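Cushions, chores and the long wait for a helping hand

Posted January 30, 2024

My mother used to say that you could tell the state of a household by its couch. Ours, growing up, was a brown velour thing with a dip at one end where Dad sat, and every night before bed she went along it plumping and straightening and picking up whatever had gone down the back. She must have done it thousands of times. I do it now, in my own lounge room, and I've caught myself making exactly the same little grunt when I bend over.

So you'll understand why, of all the household chores I keep hoping someone will take off my hands, tidying the couch sits high on my list. It's a silly chore. It takes me a minute or two. But it comes round every single day, like the dishes and the socks, and there is something a bit wearing about a job that's undone again by the time you've had your tea.

Long-time readers (all 200 of you, bless you, according to the little counter at the bottom) will know I've been following the home robot business for years now as a complete amateur. I can't solder and I can't write code. I ran the haberdashery counter at Hallier for most of my working life and I know about cloth, and it's the cloth side of things that got me hooked. People assume that washing up must be the tricky one, with all that glass. I'd put my money on anything made of fabric! A plate stays the shape of a plate. A pillowcase is a different shape every time you look at it.

My friend Subbarao Kotian and I have been arguing about this by email since last July. He spent his career in a packing plant out at Kelthorpe, and his view is that the shop floor will always be years ahead of the home. On a factory line, he says, the box turns up in the same spot, the same way round, and if it doesn't, somebody gets a talking-to. He once worked beside a machine they called the Pinto that closed 1,296 cartons in a shift and never so much as looked at one of them. It didn't need to. Move the carton a hand's width to the left and it would have happily folded the air.
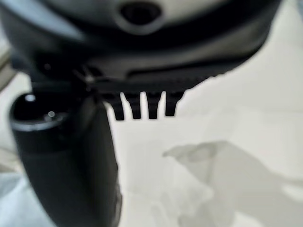 And that's the nub of it for me, because nothing in my house turns up in the same spot. The throw cushions migrate. The remote goes wherever the remote goes. My grandson can undo an hour's tidying in the time it takes me to boil the kettle, and he does it differently every visit, so a machine that had learned Tuesday's mess by heart would be no use at all for the next one.

I do think people underrate how much our hands are up to when we're not paying attention. Try it yourself tonight. Pick up a cushion by its corners and notice what your fingers do. You squeeze until you've got the filling as well as the cover, or else the cover slides and the whole thing droops. You feel the weight go to one side and you tip your wrist without deciding to. Then you give it a bit of a shake, and lean over, and set it down on its edge so it stays up against the back. I spent a good part of an evening doing this over and over on the couch with the telly on mute, and my husband asked if I was feeling all right.

With two hands it gets harder again, at least if you have to think about it. Each hand has to know what the other is doing. Pull too much and you stretch it, push too much and it crumples up in the middle. We sort that out as toddlers, dragging blankets about the house, and never think of it again.

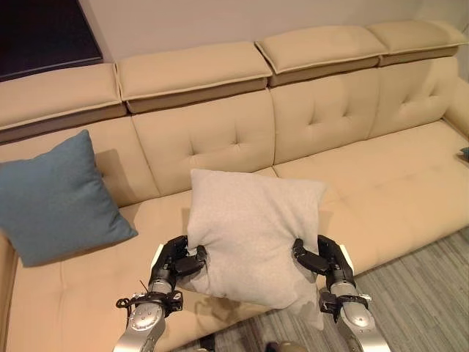 Two hands on a grey pillow, with the teal one leaning at the end of the couch.

Subbarao wrote back that he was impressed by the grip and would like to know about the other ninety-nine goes. Fair enough. He's a man who kept a reject tally for a living. My answer was that I'd be perfectly content with a helper that got it wrong now and then, as long as it got it wrong gently. If a carton's crushed on the line, that's money. If a cushion ends up face down on my couch I'll live.

Where I'll give him his due is on price and patience. A few years back I paid $1,832 for a Plelter, which was a floor cleaner with big ideas, and it spent most of its short life wedged under the sideboard calling for help. I was very fond of it. It did the hallway beautifully, and the hallway was the one part of the house I never minded doing. I've still got the charging dock in the laundry with a pot plant on it.

So, can they do the chores yet? My feeling is that they can do bits of chores, one bit at a time, and that the bits are getting more interesting. Picking up a soft thing by two corners is a bit I didn't expect to care so much about. Whether one of them could do my whole lounge room, with the crocheted rug and the 6 cushions (I know, I know, I worked in haberdashery) and the cat who will not be moved for anyone, I have my doubts. I'd leave the cat until last.

Subbarao says he'll believe it when one can change a doona cover, and I've told him I'd like to see him do that without swearing first. He hasn't replied, so I suppose he's practising.

If any of you have had better luck than I did with a machine around the house, do leave a comment. I'd especially love to hear from anyone whose machine can cope with a fitted sheet.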